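Search vacancies Keyword or reference Go

Equipment Planning Analyst, Bench Automation
Clavbridge, Drollden site
Posted 18 Jul 2022. Reference 277.

Clavbridge is planning its next purchase of tabletop handling cells and needs an analyst to own the equipment budget. The post is full time for 18 months, starting in September, and reports to Padmavathi Joseph.

The current plan covers arms, end effectors, mounts, spares and service contracts. Bench layouts use household and office items of mixed shape and stiffness, and the gripper specification has to follow from them. 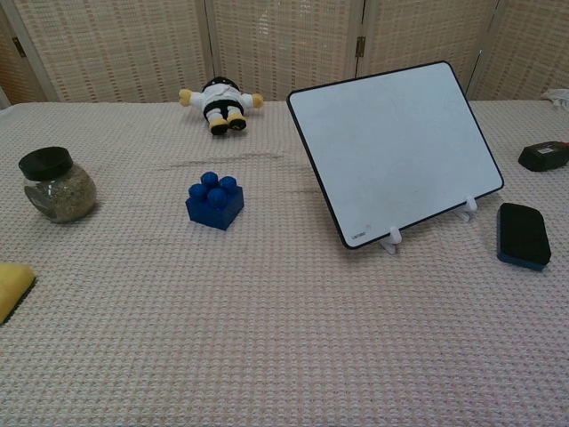

Bench layout with whiteboard, eraser, lidded jar, toy block and plush doll.

Duties
- Convert object lists into payload, stroke and grip force requirements.
- Obtain and compare quotes, including freight, installation and training.
- Keep the five-year cost model current, with downtime and replacement parts as separate lines.
- Prepare the lease-or-buy paper for the Chidiac line.
- Record purchase orders and asset tags in Clusura.

Requirements
- Three years in capital purchasing or production engineering.
- Able to read a robot data sheet and question it.
- Strong spreadsheet skills. Tests use a quote file of 155 lines.

Travel to supplier sites is nearly 80 days over the contract. Send a resume and one page on an equipment purchase you planned to Zoltán Kocsis in Recruitment, quoting the reference. Agencies should not apply.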